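Busco gente para probar recetas este verano (y para contarme la verdad)

24 de junio de 2019

Hola otra vez. Los que me leéis desde hace tiempo ya sabéis que en mayo terminé el primer borrador del recetario de Dendero, y que desde entonces no hago otra cosa que corregir cantidades. Pues bien, he llegado al punto en que ya no me fío de mí. He hecho tantas veces el bizcocho de limón que podría salirme con los ojos cerrados, y eso no sirve de nada a quien lo va a hornear por primera vez un domingo cualquiera en su casa.

Así que necesito probadores. Busco 17 personas con cocina propia, horno que funcione y ganas de apuntarlo todo. No hace falta saber cocinar bien, de verdad. Casi prefiero que haya dos o tres que se peleen con las claras a punto de nieve, que son las que me van a encontrar los fallos.

¿Qué hay que hacer? Os mando seis recetas por correo, las cocináis en casa cuando os venga bien y me rellenáis una ficha de 2 páginas por cada una. En la ficha pregunto cosas muy tontas: qué molde habéis usado, cuánto ha tardado el horno en calentarse, si os habéis perdido en algún paso, si repetiríais. Si una receta os parece un horror, ponedlo - con esas palabras si queréis, que no me enfado (mucho).

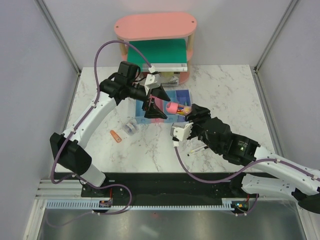

Estantería pequeña de dos niveles, con la tabla de arriba en rosa.

El libro lo saca Urorano, una editorial pequeñita que me ha tratado de maravilla, y tendrá 224 páginas entre dulces, panes y conservas. Las pruebas van por grupos: dulces primero, luego panes, y las conservas al final, que dan más trabajo. Decidme en cuál queréis estar.

Lo que os ofrezco: os pago los ingredientes (guardad los tiques, por favor, que luego me vuelvo loca), vuestro nombre sale en los agradecimientos y os llega un ejemplar a casa en cuanto salga de imprenta. Sueldo no hay, lo digo claro para que no haya líos.

Me vendría muy bien alguien celíaco y alguien que cocine sin huevo. También quien viva en un sitio alto, porque el pan de Gough me sube estupendamente aquí en Jalthorpe y quiero saber qué hace en la montaña.

Para apuntaros, dejad un comentario en esta entrada o escribidme desde la página de contacto con el asunto "Probadores". Contadme qué horno tenéis, qué soléis cocinar entre semana y qué no coméis. Contesto a todo el mundo, aunque a veces tardo un par de días.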